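The Bestside Statement
Student Fiction Supplement, Narnville Technical Institute

To the Office of Student Activities, in the matter of the Kuteo Cup.

The undersigned team was asked to submit a statement of its conduct during the preparation period. It does so willingly, and asks that the statement be read in full before any decision is made on its entry.

1. The Task

The Bestside Robotics Club entered the two-handed division in August. The rules of that division are brief. Both hands must hold a bottle at the same time, neither bottle may be dropped, and the team may not touch the arms once the trial has begun. A trial lasts 300 seconds. The rules do not say what the bottles are for, and the club did not ask. It was the opinion of the senior members that to ask would be to appear unprepared.

The club worked in the long room on the second floor of the Barbier Building, by written permission, and kept a log of every trial. The log had a column for the result and a column for remarks. By the second week the remarks had grown longer than the results, and a second notebook was issued.

It was in this period that the left hand learned to hold its bottle flat. The right hand preferred a diagonal grip, although it had been given the same instructions, and the team came to speak of the two as one speaks of sisters. 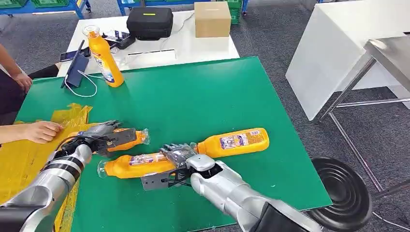
2. The Disagreement

The club wishes to be candid on this point. In the third week, opinion divided. One part of the membership held that the right hand should be corrected to match the left. The other part held that the grip was sound and should be left alone. Notices were posted on the door. A vote was called and then called again, as the first had been held while half the club was at lunch.

The log for trial 257 reads, in its entirety: "Right hand as usual. Let it be." The handwriting has not been claimed. No correction was made after that entry, and those who had argued for one were later seen to adjust the lamp so that the right side of the table was better lit.

The club does not offer this as an excuse for missing the first filing date. It offers it as the reason.

3. The Night Before Filing

On the last evening the members stayed until the building was due to be locked. There was little left to do. The code had been frozen, and the forms lay in their envelope. Even so, one trial followed another, and each was entered in the log with the same care as the first. Someone proposed that the final trial be run without the timer. This was against the club's own procedure, and it was approved without debate.

Conversation stopped while it ran. The fingers closed on the orange body toward its wider end, and the room, which had been noisy for weeks, attended to a plastic bottle as one attends to a person about to speak.
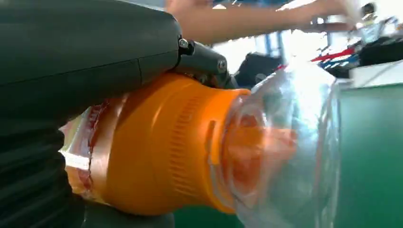

Barbier, writing for the judges, replied that the statement had been received and that its third section did not appear to answer any question put to the team. The judges wished to know only whether the right hand's grip had been set by the students or had been arrived at by the machine, as the two cases fell under different rules.

The club met that same afternoon. Several drafts were prepared. The longest ran to four pages and cited the log throughout; the shortest was a single word, and was rejected as disrespectful.

The answer finally sent was as follows. The students had written the instructions, and the hand had carried them out in its own manner. The club had been given the opportunity to overrule it and had declined. If a rule existed for such a case - and the club had found none - the team would accept whatever that rule required.

The envelope was carried across the courtyard by the entire membership. The lights in the long room had been left on, and two members were sent back to turn them off. They were gone for some time.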